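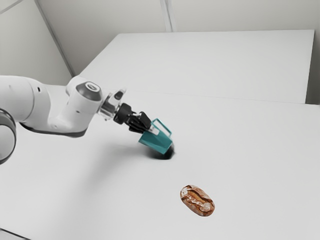

The quarterly inspection of the pulsed magnet hall at the Wiltbridge plasma physics building was carried out on a Wednesday in March, beginning at 8:15 a.m., with the capacitor bank discharged and locked out. The inspection covers the Flondik bank, the target chamber, the gas supply and the diagnostic area. Handling tools are inspected with the equipment they serve. Each item is marked Satisfactory, Action Required or Not Applicable. Comments are those of the inspector, Rajeshwari Poduval, unless initialed otherwise.

Section A. Stored energy

1. Main disconnect locked and tagged before entry.
Satisfactory.
Comment: Lock and tag matched the entry log.

2. Grounding sticks in place at both ends of the bank.
Satisfactory.
Comment: The insulating sleeve on the east stick shows light wear near the hook. Continue use and check again next quarter.

3. Dump resistors free of cracks and discoloration.
Action Required.
Comment: One resistor in the lower tray has a brown mark on the end cap. Resistance is within limits. Replace before the next full-energy shot.

4. Charge voltage readout agrees with the independent meter.
Satisfactory.
Comment: The two readings were compared at 15 kV before shutdown.

5. Shot counter recorded.
Satisfactory.
Comment: The counter stands at 1,354. The operating log shows the same number.

Section B. Target chamber and field coils

6. Coil clamps tightened to the value on the posted sheet.
Satisfactory.
Comment: The posted sheet is an older revision. The values have not changed, but the current sheet should be put up.

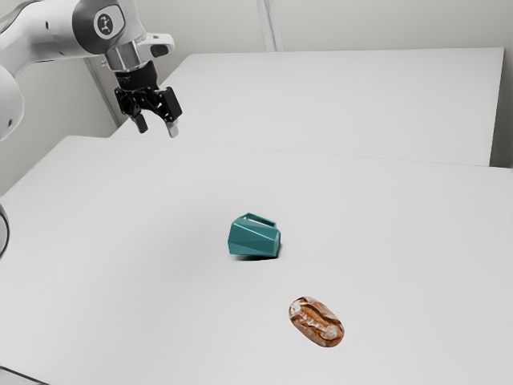 7. Coil leads secured against movement during a pulse.
Action Required.
Comment: The strap on the return lead has slipped toward the chamber wall. The lead moves by hand, and it will move a good deal more under load. No shots are to be fired until the strap has been reset and a second person has signed for it.

8. Chamber windows inspected for chips and clouding.
Satisfactory.
Comment: The north window is slightly clouded. Dr. Sfeir accepts it for use with the present probe beam. (H.S.)

9. Handling tools clean, undamaged and non-magnetic where required.
Satisfactory.
Comment: Steel tools remain outside the marked line whenever the bank can be charged.

Section C. Gas, vacuum and diagnostics

10. Deuterium cylinder chained, regulator capped when not in use.
Satisfactory.

11. Vacuum interlock stops charging when pressure is too high.
Satisfactory.
Comment: Tested twice. Charging stopped both times.

12. Dranunon field probe calibration in date.
Action Required.
Comment: The label has faded and the date cannot be read. The calibration office should confirm the date and issue a new label.
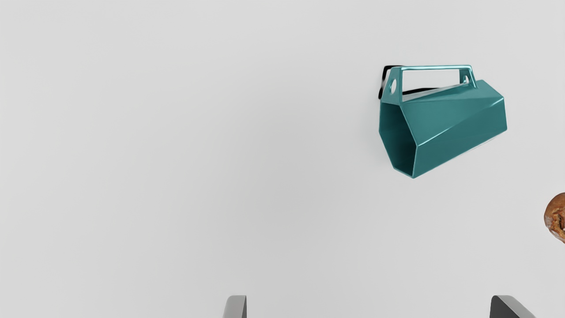
Reading time: 3 minutes

Section D. Access and emergency provisions

13. Door interlocks tested at each entrance.
Satisfactory.
Comment: The south door must be pulled firmly before the switch closes. Adjust the hinge when convenient.

14. Warning lights and horn working.
Satisfactory.
Comment: The horn was heard clearly in Room 44 with the door shut.

15. Emergency stop buttons clear of stored items.
Action Required.
Comment: Two shipping crates for the Nyanda spectrometer stood in front of the button by the stairs. They were moved during the inspection. Staff are reminded that this space must stay clear at all times.

16. Training records complete for all persons on the access list.
Satisfactory.
Comment: Records are 100 percent complete.

Follow-up

Items 3 and 7 must be closed before the bank is charged. Items 12 and 15 are to be closed by the next monthly walk-through. Written confirmation should be sent to the inspector, with a copy to Hala Sfeir, facility lead. Any person who finds the return lead loose after Item 7 has been closed is authorized to stop operations and should report the matter to the control desk.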